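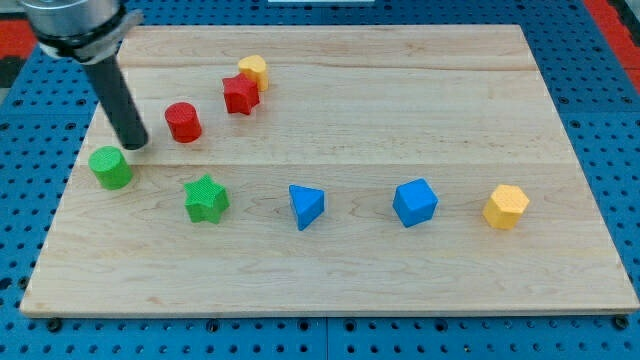
**Figure 3.** Colored shape blocks on the wooden board.

### 3.2 Blocks and board

We chose foam-like blocks for the sorting study because they are such a pleasure to watch people use! A star invites one kind of grip and a cylinder quite another, and the hearts were picked up and turned over more than anything else in the Drekwood pilot. The blocks have a fine crosshatched texture, and color and shape do not map neatly onto each other: red, for instance, appears on both a star and a cylinder (Figure 3). A person asked to "put the ones that belong together together" therefore has a real decision to make.

The board is pale wood, made of several planks glued side by side. We had worried that the seams would act as ready-made borders and that people would line things up along them. Howard Tindall went back through the 57 pilot layouts with this in mind and found only 2 where a seam seemed to matter, so we kept the board — and we are glad we did, as its light surface makes the colors wonderfully easy to tell apart.

Starting layouts were loose on purpose. In the one shown in Figure 3, some blocks form a cluster and others a rough line, with neither group sorted by color or by shape. Early versions used a strict grid, and people at the Skilar sessions were oddly shy about breaking it up. With a looser start they simply got going, often within around 30 seconds.

Þröstur Mikkelsen suggested that blocks also be allowed to overlap from the viewer's side, with a star standing in front of a heart, say. This turned out to be a lovely addition. Several people moved the front block aside before doing anything else, and we treat that first move as a separate step in Section 4.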